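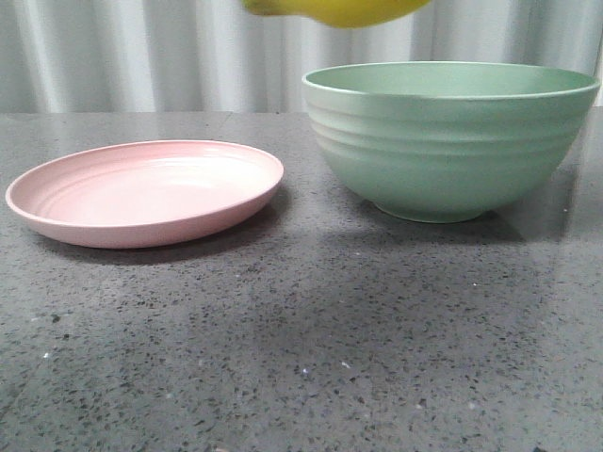

FELLOLDEN, May

The Masurell works opens its doors to the public twice a year, and the spring visit fell on a mild, grey morning. Tours leave from the front yard from half past nine. We had booked the ten o'clock and were given a visitor badge, a pair of soft overshoes and a sheet of paper with a map on one side and the canteen menu on the other.

Masurell makes tableware for everyday use: plates, bowls, beakers and a few serving dishes. It has done so on the same site for decades, first for hospitals and schools and later for shops. The building is long and low, with the stores at one end and the showroom at the other, so the tour follows more or less the path a plate takes.

The stores came first. The raw material arrives in sacks from a supplier called Plastdale and is stacked on racking up to the roof. We were told the stores hold enough for five weeks. Colour is added on site. The colour room is small and warm, and the shade cards hang on one wall in rows, 91 of them, though only a dozen or so are in production in any season. The pale shades sell best at the moment. The pinks and greens in particular have pushed out the dark blue that was everywhere a few years ago.

The pressing hall is the noisy part. Ear defenders are handed out at the door and the guide holds up printed boards instead of talking, which worked well enough. There are two lines, one for flat ware and one for bowls, and the flat line is much the quicker. On a normal shift it turns out roughly 4,000 plates. The bowl line managed 2,314 pieces the day before our visit, according to the board by the door. Deeper shapes take longer to cool and cannot be stacked straight away.

Next is finishing, where edges are checked by hand. The staff run a thumb around each rim and put anything rough in a crate to be ground down and used again. Visitors can try this at a side table with a tray of good and bad pieces mixed together. I passed two plates that should have been failed. The faults were very small – a slight ridge where the two halves of the mould meet – but once they had been pointed out they were easy to feel.

The showroom was busier than the works. It is set out with lengths of kitchen worktop so that pieces can be judged against the kind of surface they will end up on. On a grey speckled counter with a white curtain behind it were a light pink plate and a mint-green bowl, and these were the two I spent most time over. The plate is flat and shallow, with a rolled lip and faint rings running around the inside. It has a matt finish, a little powdery to look at. The bowl is a good deal bigger, with a wide opening, and would do for salad or for fruit. The two colours go together better than I would have guessed from the shade cards.

The current range is called Henao and is sold by the piece, so there is no need to buy a full set. Seconds are kept on shelves by the till at half price. Most have a mark in the colour or a slightly uneven rim. By noon the small bowls had gone and there were mainly saucers left.

The canteen is open to visitors until two. Lunch was leek and potato soup with bread, served in the firm's own bowls, and there was a queue but it moved. Tea is free. The hatch closes promptly, and a family who came in a few minutes late were turned away – worth knowing if you are on the last morning tour.

Some practical points. The tour takes an hour and twenty minutes and involves one flight of metal stairs, with a lift on request. Children under eight are not allowed in the pressing hall but can wait in the showroom with an adult. Parking is in the field opposite, which was soft after the rain. The spring visit drew 1,252 people over the whole opening, and the later slots were full by the time we arrived, so book ahead. The next one is in October.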